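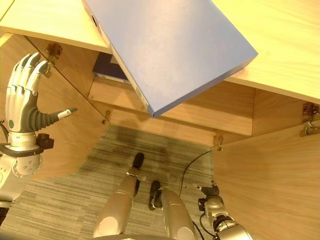
4. Filing a partner benefits enrollment

Use this section when an employee of a participating county or city office adds a same-sex or opposite-sex domestic partner to a health plan. The steps apply to Carnley release 3 and replace the October supplement. Married spouses are entered under section 5.

4.1 Before you begin

You need clerk-level access, the employee's payroll number, and a signed partnership affidavit. Both partners must sign. The affidavit may be on paper or completed through the Grilthorpe portal.

4.2 Entering the record

1. Sign in and open Enrollments > Dependents.
2. Type the payroll number and press Find. Check the name and the office code.
3. Select Add, then Domestic Partner. Do not select Other Adult; that code carries no medical coverage.
4. Enter the partner's legal name and date of birth as they read on the affidavit.
5. In the Basis field, choose Ordinance or Resolution. The correct entry for each jurisdiction is in Appendix B.
6. Attach the affidavit. Files over 50 MB are rejected.
7. Press Submit. The status changes to Pending Review.

Note: The gender fields for employee and partner are optional and are not used in the eligibility check. Leave them blank if the affidavit does not state them.

Caution: Pressing Submit twice creates 2 records. Delete the later one before review begins. After review, only an administrator can remove it.

4.3 Religious affiliation field

Some older installations still show this field on the Dependents screen. It has no effect on eligibility. Turn it off under Settings > Legacy Fields – the change takes effect at the next sign-in.

4.4 Denied records

A denied record shows a reason code. Code 13 means that the office has not adopted a partner benefits measure, or that its adoption date is missing from the Manríquez table. Check the date before notifying the employee. If the date is missing, send the signed measure to Jeanie Shearer in Records and leave the case open. Do not re-enter the partner under another code.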